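Chapter 4
Two Arms, One Object
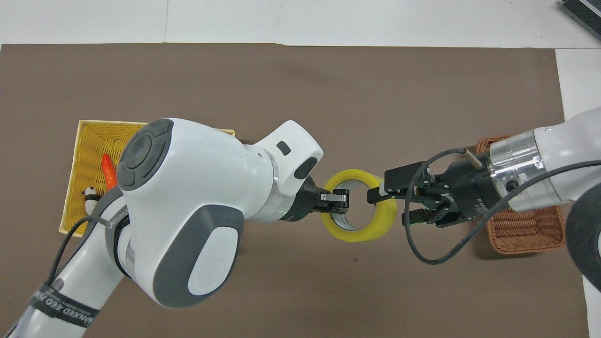

Figure 4.1 Two arms sharing a roll of packing tape. The left gripper has a finger in the center hole, the right one pinches the side.

Up to now every task in this book used one arm. One arm, one gripper, one thing to pick up. That was Chapters 1 to 3 and if your club skipped the drills at the end of Chapter 3, go back and do them. The rest of this assumes you can hit a grasp point without looking at the notes.

Now two arms. Harder in ways you won't expect from the single-arm work. When both grippers hold the same object, the arms are connected through it. Move one and you push on the other. A small error in position, fine with one arm, turns into force. Cardboard bends a little. Metal doesn't.

The tape roll is the first object in the Jukgate student challenge and we use it all through the chapter. Cheap, light, easy to replace. It has a hole, so there are two kinds of grasp to pick from:

Inside grasp: finger goes through the hole and holds the inner edge.
Outside grasp: fingers close on the side of the roll.

Look at Figure 4.1 again. Where would you send the right arm if the left one had to let go? Write down your answer before section 4.2, we come back to it.

A note from a real team

Krum Berisha's after-school club, team Saka, entered with five students and no two-arm experience. Their log for the first month is short. "Dropped it. Dropped it. Left let go early. Dropped it." Živko Nikolovski wrote the handoff code and had it on a timer: right closes, wait, left opens. Worked when the roll was in the right place, failed when it wasnt. In November they threw out the timer and made the left arm wait for a signal that the right grip had closed. First day with the new version, 25 clean handoffs in a row. By the end of the season the log had 3,082 attempts in it, 488 of them marked as drops, most from before the change.

Keep a log like that. Every try, including the embarassing ones. You will need it for the project at the end.

What you will do in this chapter

4.1 Put both arms in one coordinate frame
4.2 Choose grasp points that leave room for the other gripper
4.3 Write a handoff that waits for a signal
4.4 Cable routing and keeping elbows apart
4.5 Project: the full Jukgate handoff, ten tries, logged

Before you start

Speed limit at the Chapter 3 setting, both arms. Stop button within reach of a second student, not the one typing. Hands off the mat while either arm is live. Check cables for slack at full reach, then check again with the wrist turned.

Words to know: handoff, shared frame, closed chain, inside grasp, outside grasp, grip signal.

Start with 4.1 even if your arms came already calibrated. Sebastián Palma's group didn't and lost two weeks to a base offset the width of a thumb.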